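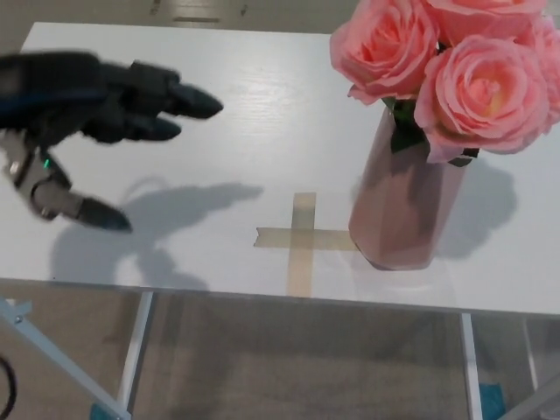

Teleoperation Station Checklist, Vase Placement Task
Vimcombe site, Station 4
Inspection date: November 18, 2024

Complete before the first demonstration of the shift. Mark OK, Fix or Stop. A Stop item means no one enables the hand until it is cleared.

Work area

1. Table stands level, leg braces tight. OK
Comment: Brace bolts were retightened in June. No movement when pushed from the front.

2. Tape cross flat on the table, no lifted ends. OK
Comment: One end of the horizontal strip is ragged. Leave it. If the tape is replaced, cut the new strips to the old length and redo the reference recording.

3. Vase upright, flowers seated in the mouth. OK
Comment: No water in the vase at any time.

4. Cables clear of the operator's feet and the table legs. Fix
Comment: Cable on the left side had drifted toward the walkway. Clipped back. Needs a proper cover.

Hand and arm

5. Finger coverings free of splits and loose edges. OK
Comment: Slight wear on the thumb tip. Check again next shift.

6. Exposed thumb joint clean, screws seated. OK
Comment: Wipe with a dry cloth only.

7. Full open and close, 3 times, no catching. OK

8. Hand stops when the operator releases the pedal. OK
Comment: Tested with the hand moving toward the vase and with it moving away.

Operator side

9. Emergency stop within reach of the seated operator. OK

10. Glove calibration done in the last 20 minutes. Fix
Comment: Calibration had expired. Redone before item 7 was repeated. The Brondo glove gives no warning when this happens, so check the time on the screen.

11. Second person present for any hand-guided demonstration. OK
Comment: Remote demonstrations can be run alone. Moving the arm by hand cannot.

Recording

12. Free disk space checked, old test runs removed. OK
Comment: Nearly 4,000 demonstrations are now stored under the Memine project. Failed grasps are kept and labeled as failed. Do not delete them.

Result: station released for use. Open item: cable cover, left side.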